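Rechargeables vs. alkaline for a house full of small stuff
Household > Power and Lighting
Started May 2022

pellmont_road
We're trying to cut down on the batteries we throw out. Two kids, a wall clock in most rooms, three TV remotes, a kitchen scale, a pile of toys, and a weather station with an outdoor sensor. Last year I bought a pack of Flutum rechargeables and the charger that came with them. Some of them seem fine. Others die in the toys within a day or two. Before I buy more, does it make sense to switch everything over, or only part of it?

The charger is the basic kind with one light for every two slots.

garnet76
Only part of it. Anything that drains fast and gets used a lot, go rechargeable: toys, game controllers, flashlights you use every night. Anything that sips power for a year or more, leave on alkaline or lithium. A wall clock will run so long on one alkaline cell that you'll never earn back the price of a rechargeable.

Also, a charger with one light for two slots charges in pairs. If you put a full cell in with an empty one, the charger treats them the same and one of them comes out wrong. I would bet that's your day-or-two problem.

tin_roof
I disagree on the clocks. I've had rechargeables in mine since 2019 and they get topped up once a year when we change the smoke alarms. No leaks. I've lost two clocks and a good flashlight to leaking alkalines, and to me that's the bigger cost.

garnet76
The low-self-discharge kind, sure. The older high-capacity ones go flat sitting there. It depends what's printed on the cell. pellmont_road, what does yours say?

pellmont_road
They say 1.2 V and "pre-charged." I don't see anything about self-discharge.

garnet76
Pre-charged usually means low self-discharge. Then they're fine for the clocks if you want to bother. Get a charger that handles each slot separately.

oslerville
Long post, sorry. I went through this with my mother's house and mine together, so I'll put down what worked.

First, get every loose battery out of the drawers and put them all in one place. I found cells in the junk drawer, the sewing box, the car, and a coat. Then test each one. A cheap Jemley tester with a needle is good enough. An alkaline AA that reads under 1.3 volts goes in the used bin at my house, though it might still run a clock for a while.
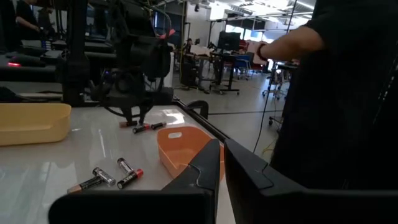
Keep rechargeables in sets. I write a letter on each one with a paint marker, A for the first set of four, B for the next, and a set stays together for life. They go into the same toy, come out at the same time and get charged at the same time. Mixing a strong cell with a weak one is hard on the weak one, because the strong one keeps pushing current through it after it's empty.

Then tape the ends of lithium cells and 9-volts before they go in the used bin. Our transfer station asks for it, and a 9-volt touching loose change can get hot enough to start a fire.

I spent 70 dollars total on cells and a Nolia charger with four separate channels. Over the next year I bought one pack of alkalines, for the smoke alarms.

tin_roof
Agree with the sets. I don't bother with letters, I write the month and year I bought them.

milk_crate_radio
Nobody has mentioned the outdoor sensor. Don't use rechargeables in it if you get real winters. Mine quit every cold night until I put lithium AAs in, and they've been in there since March of last year. Read the manual too. Some gear wants the full 1.5 volts and will show a low battery warning on a fresh rechargeable.

pellmont_road
That explains the kitchen scale. It blinks low the minute I put the Flutums in.

garnet76
Yes, leave alkalines in the scale.

oslerville
Or get one that runs on USB. My scale is a Ruangrit and I charge it twice a year.

tin_roof
Then you have a built-in battery you can't swap when it wears out. I'd rather have the AAs.

pellmont_road
OK. New charger, letters on the cells, lithium outside, alkaline in the scale. I'm leaving the clocks alone for now. Thanks everyone.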